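Contents | Previous | Next | Index

Chapter 11
Deciding What to Do Next

The first ten chapters were spent persuading an arm to go where it was told. If you did the exercises, yours now does so most of the time, and you have earned a short rest before learning that going where it is told was the easy part. Somebody has to do the telling. In this book that somebody is a piece of software called the task planner, and it is the subject of everything from here to the appendices.

A planner takes a goal and a list of skills and returns an order of doing things. Written like that, it sounds like a job for a grocery list, and plenty of working systems are grocery lists. The first version of Plisell, the planner we use throughout Part Three, was a text file with 20 lines in it. Pylyp Tkachuk wrote it in an afternoon and spent the next 11 weeks adding exceptions. By December the exceptions came to 700 lines and the original 20 had been commented out.

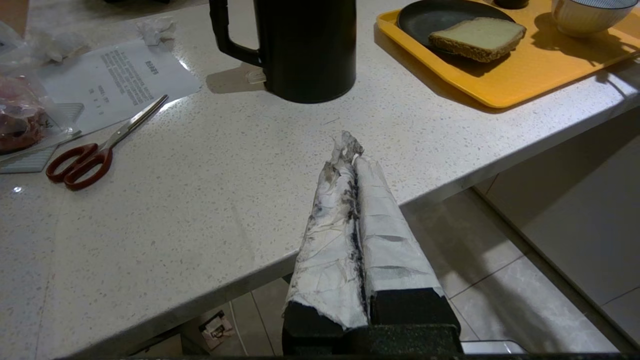 The trouble with a fixed list is that every line assumes the one before it went well. "Lift the plate" takes for granted that the plate is where the perception module last saw it, that the fingers are free, and that no earlier step has parked something in the way. A person checks these things without noticing. A program checks them if you wrote the check, and at no other time.

We will call such facts preconditions, and the changes a skill makes to the world its effects. Section 11.2 gives them a proper notation. Until then, plain sentences will do, and Tymofii Dovhaniuk's habit of writing them on paper before touching the keyboard is worth copying, although his handwriting is not.
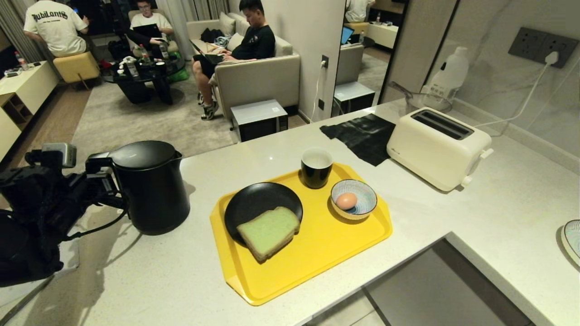 Breakfast is the standard problem in this field, perhaps because researchers so often miss it. It has few objects, the goal is easy to state, and it contains nearly every difficulty we shall meet. Take the goal "the bread is on the plate." In our kitchen the slice lies on the black plate and also sticks out past its rim, over the yellow tray. Is the goal met? A planner that tests for contact says yes and goes off to see about the kettle. A planner that tests whether the whole slice lies inside the rim says no, and may go on saying no for as long as the battery lasts, should the slice be too large or the placing skill too clumsy. Both planners are correct according to their authors.

The way out, developed in Section 11.4, is to give the predicate a tolerance and the planner a budget. The Onyshchenko rule, our default, allows each skill 30 seconds before control passes back to the planner, which must then choose something else or admit defeat. Admitting defeat is a skill too, and you will be asked to implement it in Exercise 11.6.

Readers working with the Uda simulator should load the Prurivano kitchen before continuing. Its bread always fits the plate. Enjoy this while it lasts; Chapter 12 turns it off.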